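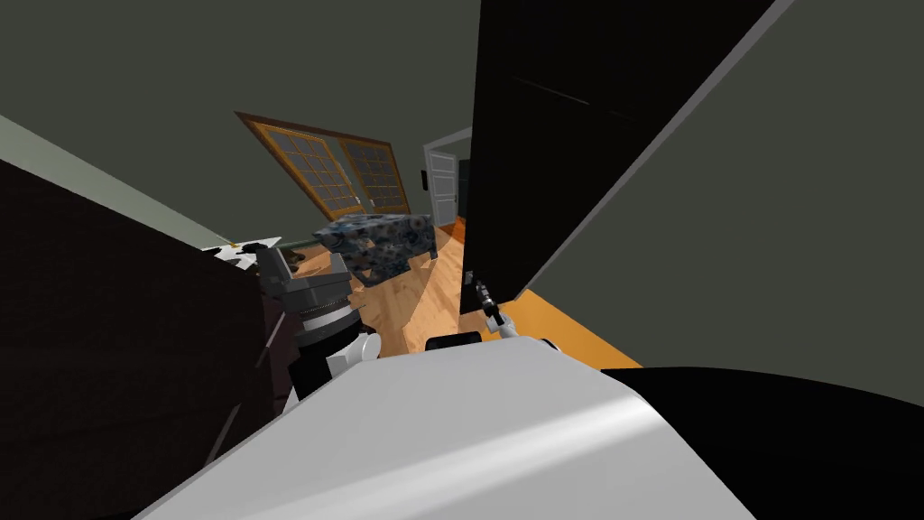

Fatemeh Pakzad

Grundwood door set: data card and purchasing notes

Summary

Grundwood is a set of simulated household episodes in which a two-armed robot works beside doors and tall panels in furnished rooms. We put it together at Britura to help decide what to buy for the Stulville flat, where a real two-armed machine is to be installed. It is not a general training set, though it has been used as one. Please read the section on limits before doing the same.

The set holds 401 episodes. All pictures are rendered. Nothing in here was recorded in the flat.

What the set is for

Three buying questions came up at the first planning meeting in March, and the set was built around them:

- Do we need one arm or two for door work?
- Is a single body-mounted camera enough, or should the budget carry a second view?
- How much clear floor does the base need next to an open door?

The third question matters most for money. If the answer is more than the flat has, we pay a joiner before we pay for a robot.

Contents

episodes/ - one folder per episode, with camera frames, joint positions and gripper commands
rooms/ - room layouts and the furniture list for each
notes/ - free-text remarks by whoever reviewed the episode
costs/ - the budget sheet, one tab per option
split.txt - which episodes are held back for testing

There are 6 room layouts. The test split is 100 episodes and the rest are for training. No layout was kept out of training, so a good test score tells you little about a new room.

What the views show

The camera looks out over the top of the robot's own body, so the white shell takes up a good part of the picture. In the room with the wood-framed window and the patterned ottoman, the view is steeply tilted and the floor runs on a slant. We have left the pictures as rendered. If your model expects level images, rotate them yourself and keep the originals.

With a tall panel close by, it takes up much of the view on that side. Umesh Srivastava went through the notes folder and marked the episodes where he could not tell from the picture alone whether the gripper had reached the door. His list is in notes/unclear.txt. It is the main argument for paying for a wrist camera on each arm, and the budget now includes them.

Equipment options

Option A, single arm on a wheeled base. Cheapest to buy and the easiest to get through the front door. The arm has to let go of whatever it is carrying before it can deal with a door.

Option B, two arms on a wheeled base. This is what the set simulates. Higher purchase price, a second gripper to maintain, and a wider turning space.

Option C, two arms hired for a trial period. Hviid quoted for this. The hire charge is not taken off the price if we buy later, and their quote leaves out delivery and insurance.

Abdul-Rahman Ansah prefers B. I prefer C followed by B, because the joinery cost is still unknown and I would like to see the machine stand in the hall before we sign for it. Both views are written up in costs/ and the decision has not been made.
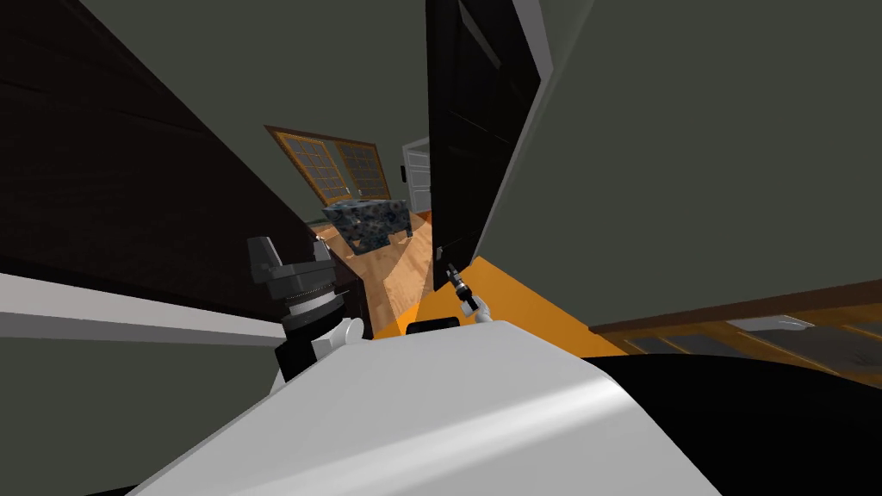
Items people forget to budget for

- Spare gripper fingers. Order 2 sets with the machine, as they have a long lead time when ordered alone.
- Mains work for the charging point.
- A lockable gate or other guard wherever the flat has steps. The simulated base cannot fall down a staircase, so the set says nothing about this risk.
- Staff time for reviewing episodes. Mahfuz Mondal did most of it for this release and the hours were charged to the wrong project until we noticed.
- Storage. Joint data is small, frames are not.
- Floor repairs at the end of the lease.

Known limits

Door weight and hinge friction are set to a single value for every room. Real doors vary a great deal, and the fire door at Stulville is much heavier than anything simulated.

Lighting is simple. Do not use the set to choose between cameras on low-light performance.

Floor clearance figures come from the simulated base, which is a little narrower than the one in Option B. Add the difference before you compare them with the flat plan.

There are no people or pets in any episode. Safety equipment should be specified from the supplier's documents and your own risk assessment, and costed as its own line.

Using the budget sheet

Prices are before tax. Cells in grey are quotes we hold in writing, and cells in white are our own guesses. Change the white ones freely. If you change a grey one, attach the new quote in the same commit or the change will be reverted.

Access and contact

The set is open to everyone on the Stulville project. For outside use, write to Tanvir Dissanayake, who keeps the access list. Report broken episodes by number, with the folder name copied in full. Questions about the cost tabs should come to me.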